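Jisholm's river movie is coming back, with the scene they cut

28/11/2020

Okay, I have been sitting on my hands for two weeks waiting to be allowed to write this one, so forgive me if it comes out a bit fast. The Lantern Ferry is getting a restored release in January. The whole thing, with the flood sequence put back in, the original songs, and a new subtitle track. The Clomthorpe in Sturkedport will show it first and it goes online the same night for those of us who can't get there (or don't want to sit in a room with strangers just yet, which is me, I'm staying on my couch).

If you grew up with this movie you can skip the next bit. If you didn't, it's a hand-drawn animated feature from Jisholm, the little studio that mostly made bread and butter TV specials before and after. It's a retelling of the Hong story, the ferryman's daughter who agrees to carry a river spirit across to the far bank and then finds out there's no coming back the same way. There are songs. There's a heron that talks too much. My brother and I wore out the tape, and I mean that literally, the last reel of our copy had a white band rolling up through it so that for years I thought the spirit was supposed to be striped.

The version we all had on tape was the short one. The director, Dong-geon Hyun, delivered a cut that ran 100 minutes, and the distributor wanted something you could fit two of in an afternoon, so out went most of the middle. What got lost was the flood. In the tape version Hong is standing on the landing, the sky goes green, and then it's morning and everyone is being very nice to her. As kids we just went along with it. As an adult I watched it again and thought, wait, where did the village go?

Well, the village went underwater, and we're finally going to see it. The sequence was fully animated and scored before it was dropped. I had always heard it was only ever storyboards, and I've repeated that on this site more than once, so consider this my correction. I was wrong and I'm thrilled about it.

I got to talk to Hyun on the phone for the better part of an hour. He is very funny and very patient and he did not seem tired of a movie he must have been asked about every week of his life. I asked him whether he'd been angry about the cut and there was a long pause.

"I was angry about the music," he said. "You can take out a picture and people will forgive you. But there is a tune that begins in the flood and comes back at the end, and if you never heard it begin, it comes from nowhere. So everyone told me the ending was strange. Of course it was strange!"

He's right, the ending is strange. It's that slow humming thing over the credits that seems to belong to some other movie. I've always loved it and never had the faintest idea why it was there. Now I'm going to find out, and I'm a little nervous about it, the way you are when somebody offers to explain a magic trick.

Let me get to the part some of you are already typing at me about. The Lantern Ferry takes a good deal of liberty with the story it comes from. In the versions most people were told at home, Hong isn't a sweet girl who makes a brave choice. She's a grown woman with a business to run, she bargains hard, and the spirit loses. The movie made her about twelve and took the bargaining away, and gave most of the good lines to the bird. People have been grumbling about that for as long as the movie has existed, and I think the grumblers have a point. I love the thing and I still wince when the heron explains to Hong what her own grandmother meant.

I put this to Hyun too, a lot less smoothly than I'd planned. He said he would draw her older if he did it today. He also said the flood scene is where the older Hong still shows, and that it was the hardest part of the film to lose for that reason. Apparently she spends it shouting prices at people. She's charging for seats in the boat! In a flood! Then she stops charging, and we see when and why she stops, and he told me that one look on her face took him and a second animator most of a winter. I won't say more than that, he asked me not to, and anyway I haven't seen it. All I've seen is a short clip with no sound, most of which was rain.

The new release doesn't change any of the rest. The heron stays. The songs stay in the order you remember, with one verse added back to the rope song (the rude one, if my mother's memory is any good). What's new is a short filmed conversation that will play before the feature, with Hyun and a couple of people who tell the Hong story the old way, and they're apparently pretty blunt with him. I like that plan. I'd much sooner have the argument up front than a gray screen of text telling me the movie is a product of its time.

The subtitles are worth a mention as well. The old ones were a disaster, they translated the songs to rhyme and dropped any line that wouldn't. The new track goes for sense first. I've read the first page of it and the opening narration, which I have been able to recite since I was six, says something completely different from what I thought. The river isn't "patient," for one thing. It's "owed." Put that at the top of your children's film and see how everybody sleeps.

As for the restoration itself, I'm no expert and I'll only pass along what I was told. The color was the big job. The tape made everything brown, and then a later disc overcorrected and made everything blue, and neither looks anything like the painted backgrounds. The team worked from a print and from more than 200 color notes that Jisholm had held on to, some of them on the backs of lunch orders. The night scenes are supposed to be a lot darker than we're used to, so if you're watching at home, close your curtains. Hyun was very firm about the curtains.

Now the practical stuff. The Clomthorpe normally seats 155, but they'll be selling well under that with the spacing, and I expect it to go quickly. Two screenings on the first night, an early one that's fine for kids and a late one with the filmed conversation shown in a longer form. Masks on throughout, no concessions counter, and they're asking people to wait outside until their row is called. If the rules change between now and then and the theater has to close, tickets turn into online passes automatically and you don't have to do anything. The online version will stay up for ten days. I asked about a disc and got a "we would like that," so make of it what you will.

Would I take small children? The short version, sure, always. This one I'd think about. The flood is meant to be frightening and Hyun didn't pretend otherwise. My niece is seven and made of iron and she'll be watching with me over video, but she also thinks the heron is the villain, so I'm not sure she's a typical audience. (She may have something there.)

I'm hoping this goes well enough that somebody looks at the rest of the Jisholm shelf. There's a half-hour special about a lighthouse that I saw exactly once, at a neighbor's house, with the sound down, and I've been trying to describe it to people ever since. If you have a copy, or even just remember the name of the dog in it, please write to me. Same goes for anybody who has the storybook record of The Lantern Ferry with the full humming tune on side two. I'd been told that one was a myth too, and after this week I'm not ruling anything out.

Tickets and online passes go on sale together through the Clomthorpe's own box office page. I'll post here the minute I know the time, and I'll do a proper review once I've seen the whole thing with the curtains closed. 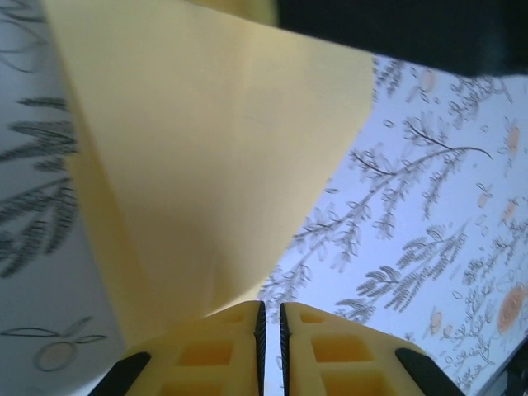 A pale yellow sheet, folded into a wide cone, in the grip of two yellow fingers.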